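Open day at the Prurbridge waterworks, December
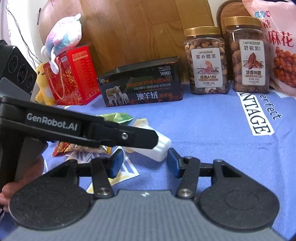 At one of the tables, mid-morning.

The Prurbridge works takes raw water from the Clendach reservoir by gravity main and supplies Halham and the villages north of it. Visitors were let in from ten and taken round in groups of 20.

The tour began at the inlet house. Coarse screens come first, then coagulant dosing and a flat-bottomed settling tank. Sludge is drawn off every 25 minutes in winter and more often after heavy rain on the moor, when the colour of the raw water rises.

The filter hall was of most interest to me. The beds are rapid gravity sand, backwashed with air and then water. Each bed is out of service for nearly 60 minutes, including the slow start. The valve gear is by Mitsotakis-Vlachou and replaced hand-operated penstocks – two of these remain in place, greased but isolated.

Treated water leaves through a 400 mm main. The contact tank was closed to visitors, so I have no notes on chlorine dosing. The old pump house is shut until spring for roof work.

Parking is on the verge by the lower gate. Stout shoes are needed for the filter gallery stairs.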